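The Slowest Game I've Ever Loved

I have put 89 hours into Galtport and I still haven't seen the lighthouse. My brother-in-law finished the whole thing in a fortnight and keeps asking where I've got to, and I keep telling him I'm in Damside, sorting out the ferry timetable.

If you've missed it, Galtport is a game about running the boats in a made-up estuary. You start with one leaky ferry called the Dukel and a loan of 3,000 crowns, and you carry people and parcels between little towns until you can afford a second boat. There's a story tucked in there too, with a missing harbourmaster and some very odd letters, but you can ignore it for as long as you like (I have).

Damside is the second town you reach, and most players are through it in an evening. You fix the jetty, you meet the woman who sells rope, you get your permit and off you go up the river. I got my permit back in July. Then I noticed that the bakery runs out of flour if the morning boat is late, and when the bakery runs out of flour the school kitchen closes, and then the children all turn up on the jetty at noon looking miserable. None of this is a quest! No arrow points at it. I spent three whole evenings moving one sailing from 7.40 to 7.15 and I was as pleased as anything when the bread came out on time.

The tide is what makes it all so fiddly. It comes in properly, hour by hour, and the Dukel sits low in the water, so a crossing that's easy at breakfast will put you on a mudbank by mid-morning. I've been stuck on the same mudbank 18 times. You can call for a tow, but it costs a good chunk of your takings, so mostly I sit there and listen to the gulls until the water comes back.

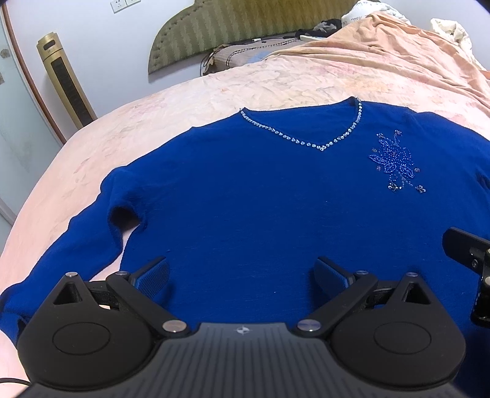 The sound is lovely, by the way. Play it with headphones if you can – there's a creak in the hull that changes when you're overloaded, and I'd learnt to hear it long before I found the cargo gauge.

I do have grumbles. The menus are a muddle, and the page marked Sales is where you buy things, which caught me out for ages. The map won't let you write your own notes on it, so mine are on the back of an envelope. Saving takes longer than it should, and the fishing is dreadful. I tried it twice and sold the rod.

There are 3 more towns above the lock, and people tell me the last one is the best bit of the game. I've bought the chart and filled the tank. But the rope seller has started asking for a late boat on market days, and I think if I shift the 5.20 back a little I can fit her in before the tide turns.

Contact us | Copyright, all rights reserved | Back to top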